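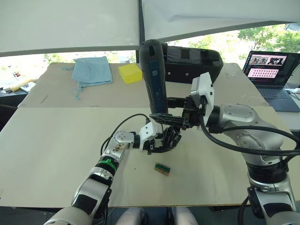
Two robot arms over the tabletop, left arm with the green band.

The Long Wait for the Mask: Comic Book Heroes and the Slow Costume Reveal
Speaker notes, Wycliffe Ogola, 16 Feb 2019

Opening

Say hello, thank Yuzhen for the introduction and for talking me into doing this in the first place. Ask who in the room has read Kelari. Then ask who has only watched the show, and be nice about it, because I came to half of my favorite comics through television and I don't think anybody should have to apologize for that.

Start with my own story. I was in a comic shop killing time before a bus, I picked up issue 4 of Kelari because the cover was orange, and I missed the bus. The whole original run is 19 issues, and the first printing of number one was 2,000 copies, so I was never going to get one of those (if anybody has one, please come find me after, I only want to look at it). Adelino Cunha wrote it and drew most of it, and he puts his hero in full costume on page one. No origin, no sewing scene. She drops through a skylight in the gray coat and the mask and off we go.

Then the TV version comes along and we get two seasons, and she doesn't put the mask on until the last ten minutes of the first one. People were furious! I was a little furious myself. I've come around, mostly, and that is what I'd like to talk about.
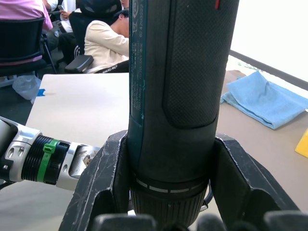

Crosshatched grip panel and ribbed collar on the power tool.

Why the page can start with the mask

Take this part slowly, I always rush it.

On the page a mask costs you very little. The artist can cheat the eyes, make them wider or narrower from one panel to the next, and we accept it without thinking. Cunha does it constantly. Look at the rooftop argument with Hindier in issue 7, where her mask practically frowns. There are thought captions too, so even when the face tells us nothing we're right there inside her head.

An actor in a mask has a chin and a voice. That's a hard day at work. A series has hours to fill and the audience wants a face to spend them with, so the writers hold the mask back and let us get attached first. I used to call that cowardly. Now I think it depends completely on what they do with the time they've bought themselves.

(If the room is friendly, tell the story about my sister and the Halloween mask. If it's quiet, skip it and go on.)

What the show does with the wait

There are three episodes I'd like to go through, and I should keep an eye on the clock because I could do a whole hour on the second one.

Episode 2 is the laundromat fight. She pulls her scarf up over her nose and it keeps slipping, and she loses the fight partly because she's busy with the scarf. It's funny and it's also the whole problem in miniature.

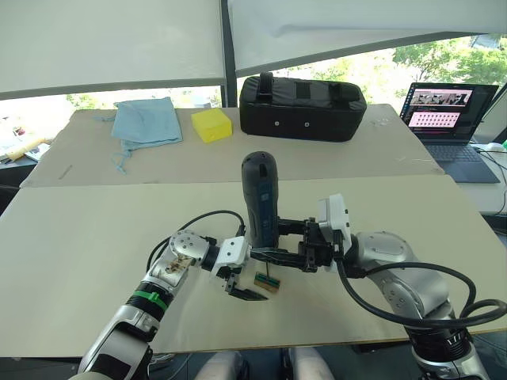 Episode 5 is the one written by Tiago Abreu, and it's where we meet Vornden without his armor. In the comic he's a great hulking thing with no mouth. On television he's a tired man who runs a ferry office and is very polite to everybody. I remember being so let down when he walked in, and by the end of the episode I was afraid of him, because he had looked at her bare face for a good long while and we all knew he'd remember it. You can't do that if she's been masked since the first scene.

Episode 8 is the one that doesn't work for me. It's another near miss, the coat is on the chair, the phone rings, and she leaves without it. By then we've had that scene too many times. Admit that plainly. Somebody will bring it up in the questions anyway.

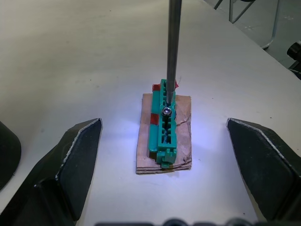 Photo: Adelino Teixeira

The reveal itself

Don't play the clip until I've set it up. She's in the stairwell at the Vieira building, the lights are out, and we hear the coat before we see it. Then the skylight. It's page one of the comic, nearly panel for panel, moved to the very end.

Let people enjoy it for a second before I start talking again.

What gets me is that new viewers see it as an ending, and those of us who read the comic see it as the place where we came in. Both groups cheered at the screening I went to, and I'd guess they were cheering for slightly different things. I'd love to hear from anyone who came to it the other way around, show first and then the book.

Before questions

Mention the collected edition has a 44-page sketchbook section at the back, with all of the rejected masks. The one with the little ears is terrible and I love it.

Likely questions: will there be a third season (I don't know), is the movie serial from the old days worth watching (yes, with friends), and whether the coat should have been black (no, sit down, Yuzhen).

Leave the reading list up on the screen while people ask things. Water is under the lectern.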